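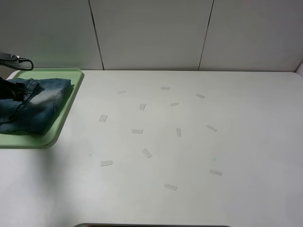 The geese of Flistcombe

Blog > Country things > Animals

When I was small we spent every May with my aunt Ekua Darko, who kept geese in the orchard behind her house at Flistcombe, and I've been thinking about those birds all week. My cousin Abena rang to ask if I remembered the name of the old gander and I said it straight off, Bishop, before she'd even finished the question! He was called that for his walk, very upright and slow, with his chest pushed out as if he were following a choir.

They all had names, and most came from some habit or other. Button had a dark spot on her breast. The Latecomer was always last through the gate at dusk, and there was a pair called the Tetteh Sisters after two ladies down the lane, who knew about it and (I think) were rather pleased. My aunt wouldn't have it that geese were stupid. She talked to them in the same voice she used for us, and if you were rude to Bishop you were sent to say sorry.

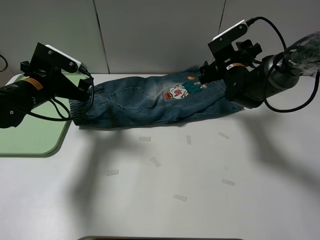

Blue jeans with a cartoon patch.

In the mornings it was our job to let them out and walk them down to the stream, one child in front and one behind with a hazel stick, which you were only to hold out sideways and never to wave. It was 80 steps from the gate to the water if you were me, and a good deal fewer if you were Abena, who had long legs and liked to mention it. The geese grumbled the whole way there. Coming back they were in a better temper and stopped to eat the grass under the plum trees, so breakfast was often cold.

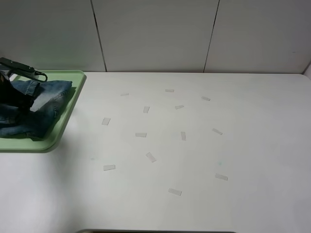

The eggs were the other great business of the day. Button laid wherever she happened to be, and the Sisters hid theirs under the nettles – you learned to look properly, the way you'd have to look for those little see-through bits of tape stuck down on the white table, at various angles. My aunt wrote a pencil date on each egg and kept them in a blue bowl in the larder. One made an omelette for two, and she sold the rest at the gate for 40 pence each, with the money going in a tea tin that had lost its lid.

Bishop lived to a great age and went on hissing at the postman to the end. Abena says she has a photograph of him somewhere, standing on the back step with his neck stretched out. She's promised to look in the loft when the weather is warmer.

Recent posts
A wet walk to Breswood
Abdul-Rahman Aidoo's one-eyed sheepdog
What we called the hens
Plum jam, second try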